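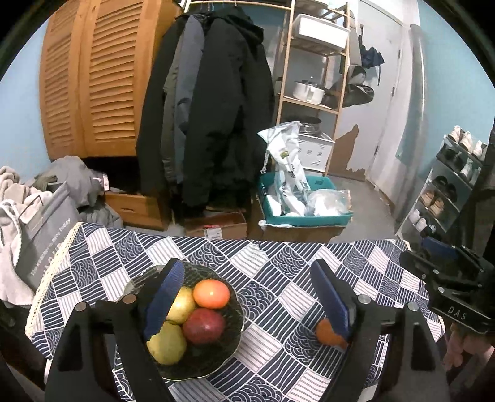 I have come to believe that we gave up on the kitchen table much too easily, and I'd like to make a case for going back to it. When my husband and I moved to Itanstead, every house we looked at had an island with stools, and the agent talked about them as if a table were something you kept in the garage. We bought the one place that didn't have an island, and 32 years later I still think it was the smartest thing we ever did. A table can wear a cloth, for one thing, and I am very fond of a cloth, especially a navy and white one with a bit of crocheted lace down the side. Put a bowl with a couple of pears and an apple on top and people will sit down before you've even asked them (and then stay through a second pot of coffee, bless them).

Stools don't do that. My niece over in Plulton has four lovely ones, and we all perch there in a row like birds on a wire, looking at the stove, and after twenty minutes my back hurts and I start hunting for my car keys. She paid $149 apiece for them, too! I love her dearly, and I've told her all this more than once.

Our own table seats 6, or more if you don't mind elbows. Homework got done there, and taxes, and one very long argument about a dog that we did end up getting. I know that kitchens are smaller now and that folks eat at different hours, and I don't want to scold anybody over it. But if you have the room, even for a little one with 2 chairs, I wish you'd think about it before you call the contractor.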